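I drove out to Rondley on Friday for the evening card, and I'm so glad I did! Pimau took the mile by a neck, at 18 to 1, with Kenneth Morrison grinning all the way back to the winner's circle. I had two bucks on her - my best bet since July.

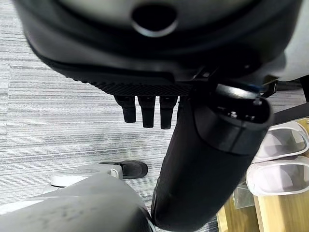 Umoretti, the favorite, faded in the stretch and came in fourth. Paraschiva Bălan, who trains him, told me the ground was too firm for his liking. He runs again in two weeks, and I'll be at the rail.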